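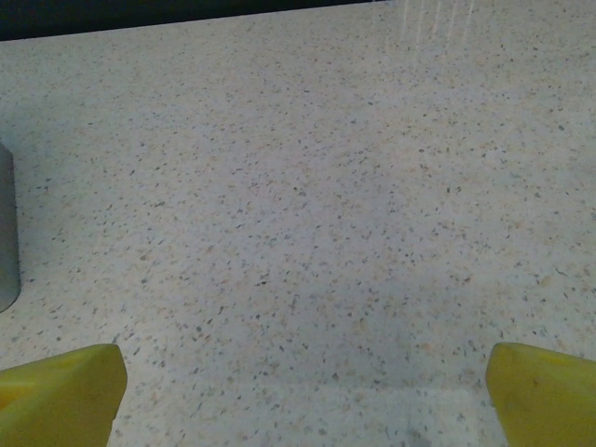
How long before a new member can run a pick-up on their own?

Three sessions for most of them. The first goes on safety and the stop button, the second on moving the arm slowly by hand control, and in the third they do a full run with someone older sitting next to them.

Search this site Search Clear

Notes for the Stustside talk — Ovness Robot Club
(24 minutes incl. questions, don't overrun, they cut the mic last year)

START
- say hello, who we are. After-school club at Ovness, years 9 to 13, mixed ability
- met in the old textiles room till October, now in the lab with the proper benches
- thank Testby for the loan of the tools. Do it FIRST, forgot at the parents' evening
- ask room: who runs a club already? who wants to? (if mostly the second lot, skip the scoring bit)

WHY PICKING THINGS UP
- everybody wants a robot that walks. We say pick up a pencil first
- looks dull, isn't. You need grip, angle, speed, light, and a table that doesn't wobble
- shiny worktop story — new bench tops, ceiling lights bouncing off them, two of the year 10s lost a whole evening working out why the software kept seeing a thing that wasnt there. They moved the start point half a metre and it cleared up
- lesson = look at the worktop before you look at the code
- speckly surfaces too. Small parts vanish on them. Washers are the worst
- pause here, someone always asks about mats. Plain grey mat, cheap, fine

HOW WE KEEP RECORDS
- every go gets a line in the log, good or bad. 1,437 goes since the start of the project
- 328 of those marked "good enough to keep". Read both numbers out slowly
- don't apologise for the second one!! the bad ones taught them more about writing things down
- log is a shared sheet called Tang (they named it, don't ask). Columns: who, which arm, what object, what went wrong, own words
- own words matters. Best entry so far: "it got shy"
- year 12s check the sheet at the end of term and argue about it

TWO ARMS
- the jump from one arm to two is bigger than they think. Warn people
- one person per arm, and they have to talk. Most crashes are someone not talking
- set the arms up facing each other, leave a gap in the middle, put a flat thing down within reach. Cards are good, cost nothing, nobody cries if one gets bent
- slide: both grippers nearly nose to nose, the Once Upon a Time card lying just behind them. Purple cables looped up over the top — point at those. Slack matters, too tight and the wrist can't turn, too loose and it drags on the card
- check the loops by hand before power goes on. Every time, even when its the third run of the night
- mention walls round the rig. Keeps sleeves out

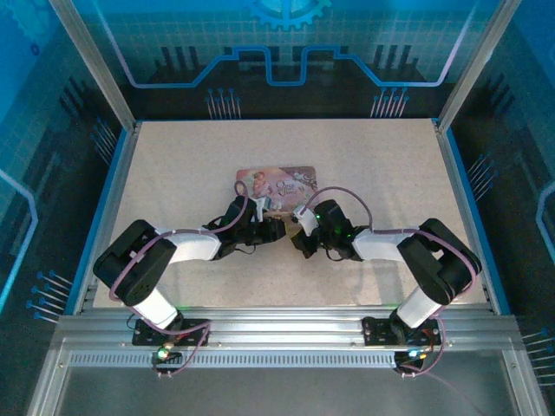 WHAT WE'D DO DIFFERENTLY
- buy spare screws at the start, not halfway
- label both ends of every cable
- let the younger ones drive sooner. We held them back too long and lost a few to badminton
- book the lab for longer. Half of each session was setting up
- write the card task down properly so a new pair can follow it without us hovering

STUSTSIDE HEAT
- one line only: what the judges score (care of handling, log, teamwork) and where the entry form is
- Testby are bringing a team as well, say well done to them, be nice

QUESTIONS
- likely ones: cost, insurance, can primary kids do it
- cost — give them the handout, don't do sums out loud
- primary: come and visit first, we'll sort out a time
- spare handouts in the blue folder, leave the rest by the door

Last updated: October
Contact the club | Copyright Ovness Robot Club | Back to top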